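Grirkano Hand-Held Gripper: Set-Up Guide
Section 4. Recording the room sweep before a demonstration session
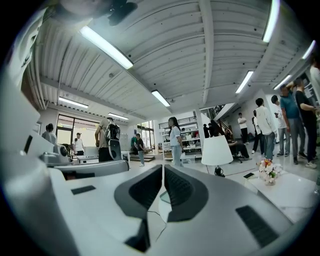

Chandrasekhar Pinto asks whether the sweep can be left out when the room has already been mapped on an earlier day. It cannot. The Sezer method rebuilds the path of the gripper from its own camera, and an old map goes stale once furniture and people have moved.

The sweep gives the tracker a set of fixed features to hold on to during the demonstrations. Ceiling beams, light fittings, window frames and pillars are good features. People are poor ones, and a busy room needs a longer sweep than a quiet one.

4.1 Before you start

1. Check that the two fingers close and open fully without catching on the cable.
2. Wipe the lens with a dry cloth.
3. Set the exposure to fixed. Automatic exposure will shift each time a window or a lit tube enters the view, and the tracker may drop features.
4. Start Floteo on the recording computer and open a new session. Leave the map field blank.

4.2 Recording the sweep

1. Hold the gripper at chest height with the fingers pointing at the work table.
2. Press the record button and keep still for 2 seconds.
3. Tilt the gripper slowly until the ceiling fills the upper half of the view. Hold, then tilt back down.
4. Walk once round the table, keeping the fingers towards its centre.
5. Repeat step 3 from the far side.
6. Return to the starting point and stop the recording. A sweep should last at least 40 seconds.

Note: Fluorescent tubes can cause banding at short shutter times. If bands show in the preview, lengthen the shutter time by one step and record the sweep again.

Caution: Do not turn on the spot. Pure rotation gives the tracker no depth, and the map will fail to scale.

4.3 Checking the map

1. Run the map check in Floteo. A usable map has 650 or more stable points.
2. Look at where the points lie. Oğuzhan Avcı found in the Minex trials that maps built mainly on ceiling points held their heading well but drifted in height – add a low pass along the table edge if yours looks the same.
3. Reject the map if points cluster on people, and repeat 4.2.

Once the map is accepted, record up to 8 demonstrations before making a new one. Go to Section 5 for finger width calibration.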